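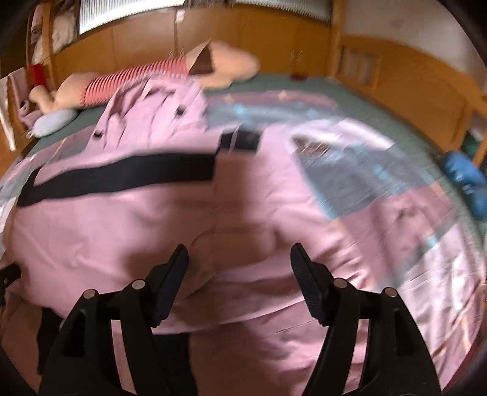

実証実験がうまくいったのなら、全社に広げないほうがおかしいのではないか。ハイケ・クールマンは前回の課題の余白にそう書いてきた。もっともな疑問で、今回の配布資料はほとんどその返事になっている。

技術経営論 第6回 配布資料
テーマ:実証実験(PoC)はなぜ本番にならないか

1. 前回の残り

前回は、経営会議が新技術への投資を承認するときの書類を読んだ。覚えていてほしいのは、稟議書の「期待効果」の欄がいつも一番長く、「やめる条件」の欄がいつも一番短いことである。欄そのものがない会社も多い。課題で自分の勤め先の書式を調べてきた人のうち、欄があったと喜んで報告してくれた人には気の毒だが、中身は「適宜判断する」であった。

今回は承認の後の話をする。予算がつき、実験が行われ、成功と報告され、そのまま消える。この一連の流れには業界で立派な呼び名がいろいろあるが、試験には出さないので覚えなくてよい。

2. 用語

実証実験:限られた場所、限られた期間で、技術が想定どおり動くかを確かめる活動。この講義では、需要や採算を調べる市場テストと区別する。現場ではまず区別されていない。

本番運用:担当者が休んでも、異動しても、興味を失っても続く状態。最後の条件がいちばん厳しい。

移行費用:実証から本番へ移るために必要な費用。既存システムとの接続、データの整備、教育、監視、問い合わせ対応、契約の結び直しなどを含む。実験の予算書にはほぼ載らない。

運用責任者:動かなくなったときに電話がかかってくる人。組織図上の責任者と一致するとは限らない。

3. 事例:Lidton社の発注予測

小売業のLidton社は、機械学習による発注予測を導入しようとした。供給元はNirnesov社。実験の場に選ばれたのは2店舗で、どちらも店長が協力的であり、在庫データがきれいで、本社から近かった。選んだ理由としてはどれも納得できる。三つそろうと、他の店とは似ても似つかない店になる。

結果は良好だった。廃棄は減り、欠品も減り、報告会では拍手が出た。そこで全263店への展開が決まる。決まった日の議事録には、移行費用という言葉が出てこない。

展開を始めてわかったことを、順に挙げておく。

まず、商品マスタが地域ごとに違っていた。同じ商品に別の番号がついている店があり、別の商品に同じ番号がついている店もあった。実験した店では、店長が長年かけて手で直していた。この作業はどの業務手順書にも書かれていない。

次に、予測を確認する作業に毎朝15分かかった。実験中は本社の担当者がやっていたので、店の負担としては数えられていなかった。この時間を全店の人件費に直してみると、期待効果の欄の数字が急におとなしくなる。計算は演習で各自やってもらう。

さらに、Nirnesov社の契約は実験用の特別価格で結ばれていた。本番の料金表は契約書の別紙にあり、別紙は後日送付とされていた。後日とはいつかという点について、両社の理解は異なっていた。

最後に、予測が外れたときに誰が発注を直すのかが決まっていなかった。店長は本社の仕組みだと思い、本社は店の裁量だと思っていた。どちらも礼儀正しく相手を尊重した結果、牛乳が余った。

4. どこで間違えたのか

技術の問題だったと考える人は、もう一度前の節を読むこと。予測の精度は展開後もそれほど落ちていない。落ちたのは、精度以外のものを誰かが黙って支えていた度合いである。

実証実験は、性質上、条件を整えて行う。整えなければ何を測っているかわからなくなる。その一方で、本番の費用の大半は、条件が整っていない場所を整えるところで発生する。つまり実験を丁寧に設計するほど、見積もりたい費用が視界の外に出ていく。まじめな担当者ほどこの罠にはまりやすい。不まじめな担当者は別の罠にはまるので、推奨しているわけではない。
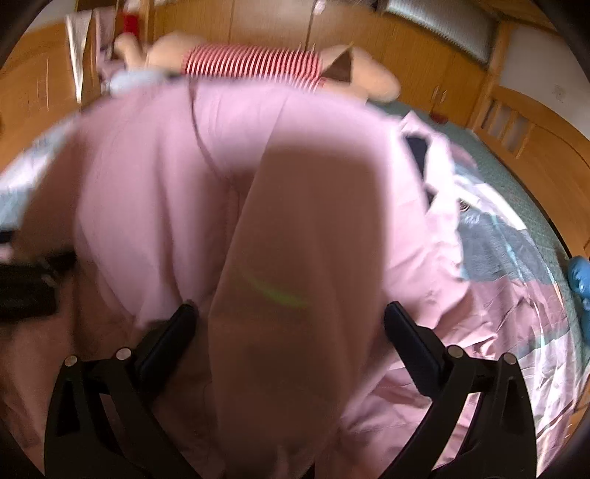

この性質は、実験の規模を大きくしても消えない。店舗を増やしたところで、選び方が同じなら同じような店が増えるだけである。見るべきなのは数よりも散らばりで、一番やりにくい現場を少なくとも一か所は混ぜておきたい。そう提案すると、成功率が下がるからと反対される。反対する人は正しく、下がる。下がった分が、後で払うはずだった費用である。

5. 比較事例:Kekana社の設備監視

製造業のKekana社は、工場設備にセンサーをつけて故障の予兆を捉える計画を立てた。推進役のジネット・フォルタンは、実験の最初の会議で、センサーの話をする前に運用責任者の名前を紙に書かせたという。書けないまま会議は終わり、開始は2か月遅れた。社内での評判は悪かったらしい。

遅れている間に決まったことは次のとおり。

・警報を受け取る部署と、夜間の連絡先
・警報を無視してよい場合と、その記録の残し方
・実験終了後に機器を外す費用を、どの予算から出すか
・やめる条件(数値と、判断する人)

機器を外す費用を先に決める会社は珍しい。外す費用が決まっていない実験は、終わったあとも機器がぶら下がり続け、電気を使い、通信費を払い、いつのまにか「稼働中の資産」として次の年の報告書に載る。Kekana社の計画は派手な成果を出していないが、本番に移った。報告会で拍手が出たという記録は見つからなかった。

なお、Kekana社を成功例として暗記しないこと。この会社は別の案件、倉庫管理システムZesbyの導入で、Lidton社とほぼ同じ失敗をしている。推進役が別の人だったというだけの話で、教訓は部署の境を越えるのがたいへん苦手である。Zesbyについては第9回で扱う。

6. 実験前に書いておく一枚

演習で使う書式を示す。枚数は一枚に限る。長くすると、期待効果の欄が必ず余白を見つけて伸びてくる。

(a) この実験で確かめること。問いの形で書く。「AI活用の推進」は問いになっていない。
(b) この実験では確かめないこと。(a)より長くなるのが普通である。
(c) 実験中だけ存在する支援。本社からの応援、供給元の技術者の常駐、特別価格、熱意など。
(d) (c)がなくなったときの代わりと、その費用。
(e) 運用責任者の氏名。部署名は不可。
(f) やめる条件と、外す費用の出所。

受講者がよくつまずくのは(c)である。支援している本人は支援だと思っていないので、聞いても出てこない。「実験が終わったらやらなくなることは何ですか」と尋ねるほうがよい。Lidton社の店長にこれを聞いていれば、商品マスタの件は初日にわかった可能性が高い。

(e)で社長の名前を書いてくる人が毎年いる。勇気は認めるが、夜中に電話してよいか本人に確認してから提出すること。

7. クールマンさんの疑問に戻る

実験がうまくいったのに広げないのはおかしいか。広げるかどうかを決めるのに必要な情報が(a)だけなら、おかしい。(b)から(f)が空欄のままなら、広げないという判断にも理由がある。ただし、空欄だから広げないと決めた会社はほとんど見たことがない。多くの場合、誰も決めないまま予算年度が終わる。決定がなされなかったという事実は議事録に残りにくく、研究する側としても扱いに困る。

付け加えると、実験を成功と呼ぶかどうかも先に決めておく必要がある。「技術は期待どおりに動き、採算が合わないことがわかった」という結果は、かけた費用に見合う立派な成果である。これを報告会で成功と呼べる会社は、実験が上手になる。呼べない会社では、実験が全部成功し、本番がひとつもできない。

8. 演習と提出物

演習1:第3節の数値を使い、確認作業の年間の人件費を求めよ。時給と営業日数は各自で仮定し、仮定を明記すること。仮定を書かずに答えだけ書いた場合は、供給元の営業資料とみなして採点する。

演習2:自分の職場、または公開資料のある企業の実証実験をひとつ選び、第6節の一枚を埋めよ。埋まらない欄は空欄のままとし、なぜ埋まらないかを裏面に書くこと。創作で埋めないように。読めばだいたいわかる。

演習3(任意):Kekana社の会議で2か月の遅れに反対する側の発言原稿を書け。説得力のあるものを歓迎する。次回、賛成側の原稿と並べて読む。

提出は次回の講義の開始時まで。社名を伏せたい場合は仮名でよいが、業種と規模は残すこと。次回は供給元との契約を扱うので、手元に契約書の別紙がある人は、届いているかどうかだけでも確かめてきてほしい。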